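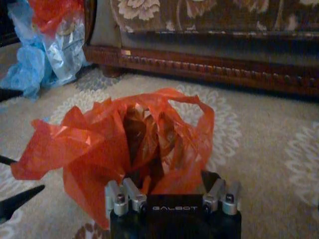
Yaneth Pacheco sold her car six years ago and has not bought another. She lives on the east side of Clirkby, works on the other side of the river, and does her shopping, doctor visits and family visits by bus and on foot. She is 52 and has bad knees. Most of what she has learned is about carrying things. She has tried backpacks, a wheeled cart and a set of canvas totes her sister gave her, and she still ends up using plastic bags a lot of the time. A crumpled orange one like the one in the photo folds down into a coat pocket, she says, and it doesn't matter if a carton leaks in it.

I met her at her kitchen table in July, after her shift. She had come home on the 27 bus and wanted to sit for a few minutes before we started.

She did not plan to live without a car. Hers needed a transmission, and the garage wanted more for the work than the car was worth. "I told myself I'd take a month and look for a used one," she said. "I looked at three. One smelled like a dog, one had no heat, and the guy with the third one never called me back. Then the month was over and I had more money in the bank than I'd had in a long time."

The insurance was what she noticed first, then gas. She kept a notebook that first year with what she spent on fares and what she would have spent on the car. She still has it, but she stopped filling it in after the winter. "I knew the answer by then. I didn't need to keep writing it down."

Her trip to work takes 35 minutes if the bus is on time. Driving took a little less than half that, plus however long it took to park. She leaves early enough to catch the bus before the one she needs, and if both come on time she has coffee in the break room.

I asked what the worst part was.

"Sunday service," she said. "It used to be every hour, and now it's every two hours, and the last one back is before supper. If I go see my mother in Estano, I eat lunch there and I go home. I can't stay for the evening unless my brother drives me. So I see her less on weekends and more during the week, after work. She's used to it now. She complained for a year."

The second worst part is ice. The sidewalk between her building and the stop runs past two empty lots, and no one clears it. She bought a pair of slip-on cleats and keeps them by the door from November on. She has fallen once, on a day she wasn't wearing them, and hurt her wrist badly enough to miss work.

Groceries took the longest to figure out. For the first few months she went once a week, the same as when she had a car, and came home with more than she could manage. She described standing at the stop with a sack of rice, a gallon of milk, laundry detergent and a watermelon. "I don't know what I was thinking with the watermelon. I gave it to the driver."

Now she goes three times a week and buys less each time. Milk comes in half gallons. Detergent and cat litter she gets when her neighbor, Kiyoshi Takeda, drives to the warehouse store, and she pays him for part of the gas. She was slow to ask him. "I thought if I asked for a ride, people would say, see, you do need a car. But he was going anyway. He said he'd been wondering when I was going to ask."

The cart she bought lasted two winters before a wheel came off. It was good on flat ground and hard to lift onto the older buses, which have steps. The newer ones kneel, and she has a lot of praise for them. The drivers are mixed. She likes Pádraig Hegarty, who has the early run and waits when he sees someone coming up the hill. A couple of the others pull away with people still hunting for their passes, and she grabs the pole as soon as she is on.

She has strong views on bus stops. Her own has a shelter with a bench. The one by her work has a pole and a sign, with nothing to lean on, and it faces west, so in summer the sun is straight in your eyes. She has written to the city about it twice. The first letter got a form reply. The second got a phone call from a woman who was polite and told her that shelters go in where the most people board.

"I said more people would board if there was a shelter. She said she would make a note of that."

I asked whether she misses driving. She said she misses driving at night with the radio on, and she misses going to the lake on short notice. She rents a car for that sometimes, usually for a weekend in late summer, and she enjoys it more than she did when she owned one. She does not miss looking for parking, and she does not miss winter mornings with a scraper.

Her health is better in some ways and the same in others. Her doctor was pleased with her blood pressure at the last two checkups. Her knees are no better. She walks on them more, and on some evenings she puts them up on the other chair with a bag of frozen peas on each one. She doesn't want anyone to read this and think that walking fixed her.

She is also careful to say that what works for her wouldn't work for everybody. She has one job with regular hours, and her son is grown. "When he was little I had to get him to school and then get to work, and then get him from my mother's. With the buses the way they are, I couldn't have done it. I would have been late every single day. When people tell a woman with three kids to take the bus, I want them to try it for a week."

Before I left she gave me some advice for anyone thinking of trying it. Keep the car for a while and leave it parked. Ride to work on a rainy day before you decide, and ride home late once too. Get shoes that you can stand in. Find out which stores are on your line, and see what they charge, because the small ones can be high on meat and fine on vegetables. Put a spare bag in every coat you own.

"And don't buy a watermelon," she said.

Her bus the next morning was at ten past six, and she wanted to get her lunch packed before it got late.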